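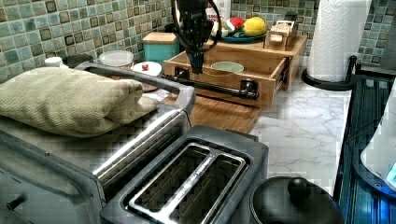 **Kitchen counter station, pre-session safety check**
Site: Brillbridge, demo kitchen
Task set: Triltano, bowl and tray
Checked by: Sirkka Mustonen
Date: 07/11/2018

Marks: OK = fine to record. FIX = fix it, then record. STOP = no recording until I've signed again.

### Arm and gripper

- [x] **E-stop reachable from the operator's chair.** OK. Pressed it twice, clean stop both times.
- [x] **Mount bolts at marked torque.** OK. Paint marks all line up.
- [x] **Cable slack through full reach.** OK. I ran the arm to all four corners of the work area and nothing pulled. Still, watch the loop near the upper joint when you go far left.
- [x] **Speed limit on.** OK, and please leave it on! The slow examples from the last batch are lovely to train on. You can see the approach, the pause and the close, and the model picks all three up.
- [ ] **Finger screws snug.** FIX. One was a quarter turn loose. Tightened, but check again at the halfway break.

### Counter

- [x] **Small appliances unplugged if they heat.** OK. Toaster oven and toaster both checked at the wall. The towel on top of the toaster oven is fine while it's off the power; it comes down before anyone plugs anything in.
- [x] **Paper towel holder steady on the marble.** OK. Gave it a good nudge.
- [x] **Glass kept out of the reach path.** OK. The glass bowl stays at the back. If a task card asks you to move it, skip the card and write me a note.
- [ ] **Tray sits flat on the cutting board.** FIX. It rocked a little when I pushed one corner. Re-seated, good now. Do this by hand with the arm paused, every time.
- [x] **Food items sound.** OK. Swap out anything soft. The yellow pepper is a great test object, by the way: yellow and easy to spot, and no two grasps come out the same.

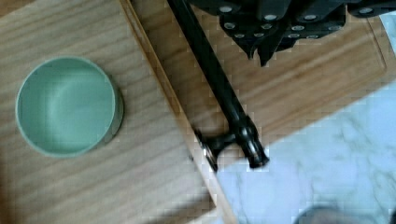
### Wrist view

- [x] **Lens wiped.** OK.
- [x] **Bowl rim visible on approach.** OK. Green on pale wood reads really well, and I'd happily keep this pairing for the whole Triltano set.
- [x] **Lighting even enough.** OK. The marble goes nearly white on the bright side. Acceptable for this task, but don't chase it by turning exposure down, or the dark parts will vanish.
- [ ] **Video stream clean.** FIX. Blocky around dark edges. Raise the bitrate before you start and look at one saved clip, not only the live window.

### Recording

- [x] Disk space for the full session. OK.
- [x] Clocks matched between arm log and video. OK, checked against the Zudach logger.
- [x] Episode numbering carries on from 1265. OK.
- [x] Failed grasps kept and tagged. OK. Please keep them! We had 107 in the June set and they taught us more about bowl rims than any of the tidy ones.
- [ ] Reset card filled in. FIX. Start positions need to vary between episodes. Shift the bowl, turn it, move it near an edge of the tray.

### Limits for this session

Break after every 23 episodes. Hands stay off the counter until the arm light is steady and the operator says "paused" out loud. Any contact with the toaster or the backsplash is a STOP, even a light one. Write down the episode number and come find me.

Overall: cleared to record once the open boxes are done. The Szénási station gets the same sheet next.

S. Mustonen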